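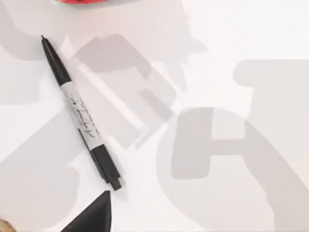 Reading a defense budget request - what do "procurement" and "RDT&E" really tell you?

Posted by Eleri Prydderch, 2021-09-28

Hi all, I hope this is the right board. I've been trying to follow the defense budget for my county discussion group, and I keep getting tangled up. An article I read said a program was being "cut," but when I found the program in the budget tables it still had money next to it, just in a different column from last year. Is it cut or isn't it? I have 317 pages of justification material saved on my laptop and I've made it through 30, so please be gentle with me!

Marchetti

Welcome, Eleri, and good for you for going to the tables - most folks stop at the headline. The short version is that RDT&E pays for research, development, testing and evaluation, and procurement pays for buying the finished item. When a program moves out of development, its research line shrinks and its buying line grows, and a hurried writer may call the first part a cut. It can go the other way too, where the services stop buying an older system but keep a little research money going for upgrades.

What I'd do is put the two lines side by side, and then look at operation and maintenance as well, where a lot of the day-to-day upkeep lands. Also check what the comparison is against. "Cut" sometimes means less than last year, and sometimes it means less than what was planned for this year, and those can be very different stories. I spent most of one April confused about exactly that, so you're in good company.

Tusley

It's only a request anyway. Congress does what it wants with it.

Sotoron

Tusley has a point, though I wouldn't skip the request because of it. Read it first, then find the committee reports on the authorization and appropriations bills and see what got put back. Remember that authorizing a program doesn't hand it any money - the appropriations bill does that. And do start with the summary tables, Eleri, you don't need all those pages for a discussion group.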